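会社案内

スケステル・ウォークス(Skestel Walks)について

スケステル・ウォークスは、街歩きツアーと小さな工房見学を組み合わせて案内しているガイド会社です。代表のドワイト・バージェロンが、ヴィーザー(Wieser)通りの貸事務所で始めました。今も事務所は同じ通りにありますが、番地は一度変わっています。古い地図をお持ちの方は、パン屋の角を曲がらず、そのまま坂を下ってください。緑色の扉の2階です。

扱っているのは、主に徒歩のツアーです。バスは使いません。遠い地区へ行くときは路面電車に乗りますが、その場合も電車賃はツアー料金に含まれています。定員は13名です。これより多いお申し込みがあった場合は、日を分けるか、ガイドをもう一人つけて二組に分けます。大人数で細い路地に入ると住んでいる人の邪魔になりますし、後ろの人にガイドの声が届きません。

名前のスケステルは、最初に案内していた地区の旧い呼び名です。役所の地図にはもう載っていませんが、年配の住民は今でもそう呼びます。旅行者の方が道を尋ねるときにこの名前を使うと、若い人には通じないことがあります。

はじめた頃のこと

ドワイトはもともと繊維商社の事務員で、織物工場や染物屋への使い走りをしていました。配達の途中に覚えた近道や、裏口から出入りしていた工場の中庭を、遊びに来た友人に見せて歩いたのが最初です。その友人が別の友人を連れてきて、週末ごとに人が増えました。会社を辞めるつもりはなかったそうですが、月曜の朝に声が出なくなることが続き、どちらか一つに決めたということです。

最初の年のコースは一本だけでした。旧織物街を北から南へ抜ける道で、今も「織物街コース」として残っています。当時の手書きの地図は事務所の壁に貼ってあります。途中にあった染物屋のうち一軒は閉まり、一軒は自転車屋になりました。コースの順番はそのたびに少しずつ変えています。

二年目に、ブレルカッハ(Brerkach)の川沿いを歩くコースを加えました。倉庫が並ぶ地区で、当時は夕方になると人通りがほとんどありませんでした。今は食堂も増え、夏の夜は歩くのに時間がかかるほどです。所要時間を延ばしたのはそのためです。

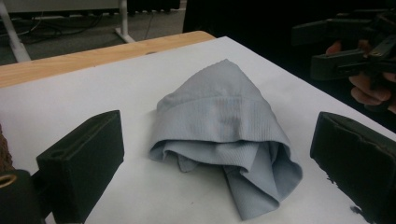 三年目からは、コースの終わりに立ち寄り先を設けるようになりました。歩いて話を聞くだけでは足が疲れるばかりだという感想をいただいたからです。座ってお茶を飲み、そこで働いている人と直接話ができる場所を一か所入れる。これが現在のすべてのコースの基本の形になっています。

現在のコース

織物街コース
所要2時間半。旧織物街の中庭、染物屋の水路跡、労働者向けの集合住宅、古着の仕分け所の前を通り、最後に編み物の工房でお茶を飲みます。階段が多く、雨の日は石畳が滑ります。工房では買い物もできますが、買わなくてもまったくかまいません。現金のみの店が一軒ありますので、少額の紙幣をお持ちください。

ブレルカッハ川沿いコース
所要3時間。路面電車の終点に集合し、倉庫街を川下に向かって歩きます。橋を二つ渡ります。平らな道が中心ですので、車椅子やベビーカーの方にはこのコースをおすすめしています。途中の公衆トイレは一か所だけです。場所はガイドが最初にお知らせします。

フレロン市場コース
所要2時間。フレロン(Flelon)の屋内市場を開店直後に回ります。集合が早いため、朝食は取らずにお越しになる方がほとんどです。試食は料金に含まれますが、量は食事の代わりになるほどではありません。食べられないものがある方は、申し込みのときに必ず書いてください。当日言われても、店の人に伝える時間がとれないことがあります。

夜の看板コース
所要1時間半。日が短い時期だけの開催で、最終は12月です。古い映画館、薬局、靴の修理店などの看板を見て歩きます。説明は少なめで、写真を撮る時間を長くとっています。三脚は歩道をふさぐのでご遠慮いただいています。

貸切
ご家族、学校、職場の集まりなどで、日時と内容を相談して決めるツアーです。既存のコースを短くすることも、二つをつなげることもできます。学校の場合は事前に先生と一度歩きます。その下見に料金はかかりません。

料金について

織物街コースとブレルカッハ川沿いコースは、お一人46ユーロです。貸切を除き、子どもは半額、膝に乗せられる年齢のお子さんは無料です。市場コースと夜のコースの料金は季節によって変わりますので、予約ページでご確認ください。

料金に含まれるのは、ガイド、立ち寄り先での飲み物、コース内の路面電車です。チップは不要です。渡そうとしてくださる方がときどきいますが、ガイドには固定の給与を支払っています。お気持ちがあれば、立ち寄った店で何か買っていただくほうがありがたいです。

立ち寄り先からの紹介料は受け取っていません。以前、ある土産物店から売上の一部を払うという話がありましたが、お断りしました。その店は今もコースの途中にありますので、前は通ります。

ガイドについて

案内をしているのは、ドワイトを含め、全員がこの街に住んでいる者です。出身は必ずしもこの街ではありません。外から移ってきたガイドのほうが、旅行者が何に戸惑うかをよく覚えているように思います。

新しいガイドには、まず客として全コースに参加してもらいます。次に先輩ガイドの後ろについて歩き、それから一部の区間だけを受け持ちます。一人で全区間を案内するまでには、早い人でも一つの季節がかかります。台本はありません。ただし、年号や人名など間違えてはいけない事柄をまとめた冊子があり、70ページあります。毎年冬に全員で読み直し、誤りが見つかれば直します。お客様から指摘を受けて直した箇所も少なくありません。

案内の言語は、ドイツ語、英語、フランス語、日本語です。日本語のツアーは担当できるガイドが限られるため、毎日は開催していません。候補日を二つか三つ書いて送っていただけると、調整が早く済みます。
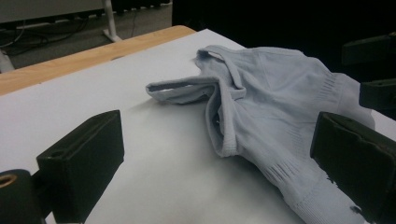 ガイドの指名は、貸切の場合に限りお受けしています。通常のツアーでは、前日まで担当が決まらないことがあります。以前参加したときと同じガイドを希望される場合は、備考欄に書いてください。お約束はできませんが、できるだけ合わせます。

住んでいる人たちとの取り決め

私たちが歩くのは観光地として作られた場所ではなく、そのほとんどが普通の住宅地や職場です。そのため、中庭に入らせてもらっている建物の管理組合とは、年に一度、書面で取り決めを交わしています。内容は、入ってよい時間帯、人数、立ち止まってよい場所などです。

取り決めにより、日曜の午前中はどの中庭にも入りません。窓や洗濯物、住んでいる人を写真に撮ることもお断りしています。中庭では声を落としてください。ガイドが急に小声になったら、近くに夜勤明けの人がいる建物だと思っていただいて間違いありません。

工事や行事で中庭に入れない日もあります。その場合は通りから説明するか、別の中庭に回ります。見る場所が変わっても料金は変わりません。特定の建物を目当てに参加される方は、事前にお問い合わせください。

年に一度、住民の方だけを対象にした無料のツアーも行っています。何十年も住んでいる方が参加されると、途中から案内役が入れ替わります。そこで聞いた話を、本人の了解を得て、後から通常のツアーに取り入れることがあります。

天候と中止

雨でも歩きます。傘より、フードのついた上着のほうが歩きやすいです。事務所に貸し出し用の雨具がありますが、子ども用の大きさはありません。

中止にするのは、強風の警報が出たとき、路面が凍結したとき、路面電車が全面的に止まったときです。中止の連絡は、集合の2時間前までに電話かメールでお送りします。市場コースは早朝になるため、前の晩にお知らせします。こちらの都合で中止した場合は、全額を返金するか、別の日に振り替えます。

お客様の都合による取り消しは、前日の正午までは無料です。それ以降は返金できませんが、代わりの方が参加されるのはかまいません。名前の変更だけご連絡ください。遅れた場合も、電話をいただければ途中で合流できる場所をお伝えします。集合場所で待つのは10分までです。

服装と持ち物

歩きやすい靴でお越しください。新品の靴は避けたほうがよいです。川沿いは夏でも風があり、日が落ちると冷えますので、薄手の羽織るものが一枚あると安心です。大きな荷物は、出発前に事務所で預かります。スーツケースも置けますが、受け取りは営業時間内にお願いします。

水は途中の水飲み場で汲めます。冬は凍結防止のため止められているので、その時期は水筒をお持ちください。

犬を連れての参加は、市場コースを除いて可能です。工房の一つに猫がいます。申し込みのときに犬の大きさを書いていただければ、先方に伝えておきます。

よくいただくお問い合わせ

一人での参加について。もちろん可能です。最少催行人数は設けていません。お申し込みがお一人だけでも、通常のコースは予定どおり出発します。

当日の参加について。空きがあれば受け付けます。集合場所に直接来られるより、先に電話をいただくほうが確実です。

英語のツアーに日本語の資料はありますか、というお尋ねがよくあります。織物街コースとブレルカッハ川沿いコースには、地名と簡単な説明を載せた日本語の紙を用意しています。当日ガイドに声をかけてください。市場コースの分は作成中です。

取材や撮影について。個人の旅行記録の範囲であれば連絡は不要です。商用の撮影は、私たちの許可だけではできません。建物ごとに持ち主の了解が必要になるため、日程に余裕をもってご相談ください。

事務所

受付は火曜から土曜、午前9時から午後5時までです。ガイドが全員出払っていて電話に出られないことがあります。留守番電話にお名前と番号を残していただければ、その日のうちに折り返します。メールへの返信は、月曜を除き、翌日までにお送りしています。

最寄りの停留所はヴィーザー通りです。停留所は通りの両側にあり、川から来る電車と市場から来る電車では降りる側が違います。どちらで降りても、事務所は坂の下の方向です。建物にエレベーターはありません。階段を上がるのが難しい方は、下の呼び鈴を鳴らしてください。こちらから降りていきます。

最終更新 2026年3月6日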